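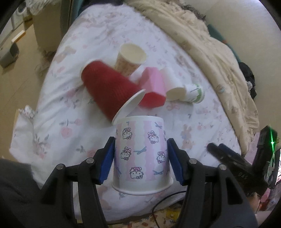 **Gobelets carton : simple paroi, double paroi ou ondulé pour du chaud ?**

**mbrault_44**
Bonjour,
Je dois réapprovisionner la buvette d'une école pour l'année. Consommation : 600 gobelets en 20 cl, servis en café, chocolat et sirop. Jusqu'ici on achetait au hasard des promotions, donc le stock est dépareillé : imprimés enfants, rouges cannelés, beiges. Rien ne s'empile avec rien. Je voudrais une seule référence. J'hésite entre le Farner simple paroi (300 g/m²) et le Romex ondulé. Retours d'usage ?

**papetier_du_sud**
Tout dépend de la température de service. Au-dessus de 70 °C, un simple paroi n'est pas tenable en main sans manchon. L'ondulé emprisonne une lame d'air entre la gaine et le corps, le gain est net. Contrepartie : le pas d'empilage est bien plus grand. Pour un volume de stockage donné, on perd presque la moitié des pièces.

**Anwara Pathirana**
Je nuance. Le grammage ne renseigne pas sur l'isolation, il renseigne sur la rigidité. J'utilise du Farner depuis le mois de mai pour du chocolat servi à 60 °C, aucun problème de tenue. Le point faible est la soudure latérale : sur un lot, elle se décollait après une vingtaine de minutes. Vérifiez aussi le roulage du bord. Un bord roulé serré rigidifie l'ouverture, un bord lâche s'ovalise dès qu'on serre le gobelet.

**mbrault_44**
Merci. Et les gobelets décorés type anniversaire (Hello Kitty et autres), on peut les finir en boisson chaude ? Il m'en reste un carton.

**papetier_du_sud**
Non. Ce sont en général des gobelets à froid.

**lucz**
« En général » ne veut rien dire. Il faut lire l'emballage. Certains sont enduits PE à l'intérieur et donnés pour le chaud, d'autres non. L'imprimé n'a aucun rapport avec l'enduction.

**papetier_du_sud**
@lucz D'accord sur le principe, mais un carton ouvert depuis deux ans n'a souvent plus d'étiquette. Dans ce cas je les réserve au sirop.

**lucz**
Là-dessus on est d'accord. Sans marquage lisible, froid uniquement.

**Anwara Pathirana**
Pour le dépareillé : trier par diamètre de bord et par conicité, jamais par couleur. Deux gobelets de même contenance mais de conicité différente se coincent, et on déforme le bord en les séparant. Je stocke à l'envers, base vers le haut, en piles de 16 maximum, sur une étagère fermée. L'ouverture reste à l'abri de la poussière.

**gwen_traiteur**
Pas convaincue par le stockage à l'envers. Le bord repose directement sur l'étagère, donc il faut qu'elle soit propre et sèche. Je préfère laisser les manchons plastiques d'origine et les refermer avec une pince. Sinon regardez chez Rathnayake, ils ont un double paroi lisse qui s'empile mieux que l'ondulé. Conditionnement par 1000, par contre.

**mbrault_44**
1000, c'est plus que ma consommation annuelle. Ça se garde combien de temps ?

**gwen_traiteur**
Deux ans au sec chez moi, sans déformation. Dans un local humide, le fond gondole bien avant.

**lucz**
Le Satbridge existe en petits cartons, même principe de double paroi. Un peu plus cher à la pièce.

**mbrault_44**
Je commande un carton de Satbridge pour essai. Les imprimés et les rouges iront au sirop, les beiges aussi faute d'étiquette. Je reviens donner les résultats sur la soudure.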